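Equipment Planning Forum
Board: Capital Requests and Budgeting
Thread: Simulation seats or a second arm for the cabinet-opening work?

yt_yeh
Posted in June, 09:40

Colleagues,

I have been asked to prepare the equipment request for our manipulation laboratory and would welcome comment before it goes to the finance office. The work concerns household cabinets and drawers. We hold one arm with a two-finger gripper. The options are as follows.

Option A. A second arm from Berenier, with gripper, stand and guarding. Delivery is quoted at 15 weeks.

Option B. Nine floating seats of the Fistimach simulator for one year, and one workstation to run them. The seats are quoted at 1144 each.

Option C. One further gripper only, with the remainder carried over.

My own preference is Option B. The group spends most of its time on the approach to the handle, and that part of the task can be rehearsed in rendered rooms. I attach a view from the present trial set.

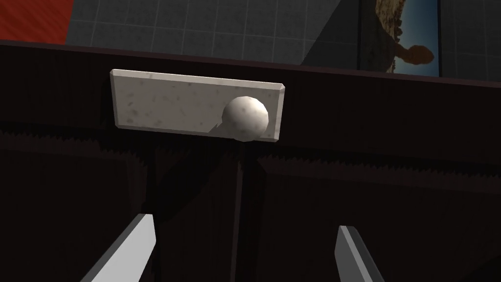 Points on which I seek advice

1. Whether the finance office will treat annual seats as capital or as running cost.
2. Whether a request for software alone will be accepted from a laboratory with one physical arm.
3. What allowance to make for staff time in preparing cabinet models.

Yen-ting Yeh

bench_and_budget
Posted 10:25

On point 1, our finance office classes anything renewed yearly as running cost. The workstation may go forward as capital, but the seats may not. I would advise you to split the request into two lines now. Ours was returned for this very reason and we lost a full round.

dovetail9
Posted 11:10

I must disagree with the preference for Option B. The view attached shows a pale speckled plate with a round white ball at its right end, on a dark cabinet. If the ball is meant to be the handle, I have not met a kitchen fitted with one like it. Approach practice on such shapes may tell you little about a bar handle or a recessed pull. A second arm works on real doors from the first morning.

yt_yeh
Posted 11:35

The objection is noted. The trial set varies shapes and finishes a good deal, and I do not claim that each one resembles a shop-bought cabinet. The supplier's position is that variety helps. We have not tested that claim on our own arm, and the request will say so.

h_purchasing
Posted 13:05

May I ask for the full cost of Option A? Quotations for arms often leave out the guarding inspection, the spare fingers and the floor fixings. We bought through Chou two years ago and the extras came to 61 per cent of the price of the arm. Please also confirm whether the Fistimach price includes support.

yt_yeh
Posted 13:50

Support is included for the first year only. The Berenier quotation covers guarding but does not mention inspection. I shall ask.

dovetail9
Posted 14:20

Then I would suggest a smaller Option B. Take three seats, buy the gripper in Option C, and test one approach on a real door before renewing. I would still rank the arm first.

bench_and_budget
Posted 14:45

I would support the smaller purchase, though not the ranking. Do check whether Fistimach will hold the unit price for three seats. Bedirer would not do so for us below five.

yt_yeh
Posted 16:15

Thank you all. I have written to both suppliers, and the draft now shows seats and workstation on separate lines. Advice on point 3 is still wanted, if any member has kept a record of modelling hours.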